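Plarnley Community Garden
Minutes of the autumn planning meeting, 25th September

Present: Kayode Okoro (chair), Osaze Bako (notes), plus members from the Wike Street plots.

1. Last minutes
Agreed with one fix: the March seed swap was at Husonia Hall, not the library.

2. Harvest report
What a season! Kayode read out the totals and got a round of applause. We picked 106 pounds of tomatoes, and the beans are still coming. Squash did poorly in the lower beds, where the soil stays heavy, but the peppers made up for it (the little orange ones especially).

3. Garlic
We will order 90 bulbs and plant the long bed by the gate. Osaze would love to try a hardneck kind this year and will bring a few to taste.

4. Kitchen corner for the soup supper
Wonderful turnout expected, 80 people so far. Bread is covered, bowls are not. The white microwave stays on the white surface.

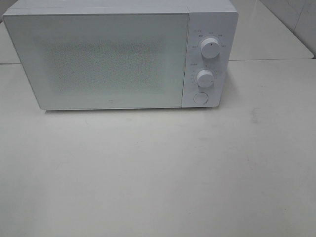
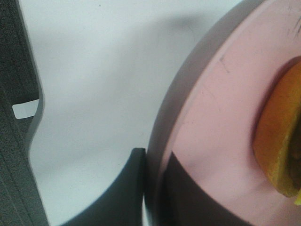
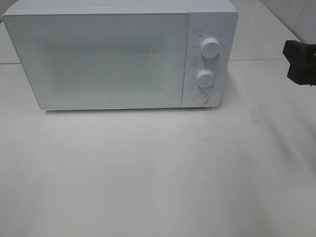
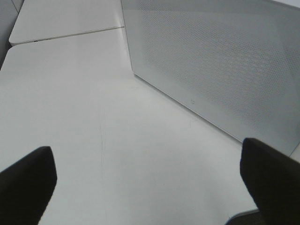

5. Water barrels
The Zedex barrel by the shed leaks at the tap. Kayode will fit a new washer before the first frost. A second barrel was warmly supported, and we have $1,000 left in the fund, so please send ideas for where it should go.

6. Spring bulbs
Daffodils along the fence, yes please! Crocuses under the pear tree if there are any left over. Bring your own trowel.

7. Other business
The compost is hot and smells great. Please keep citrus peel out of it.

Next meeting: same place, after the garlic is in.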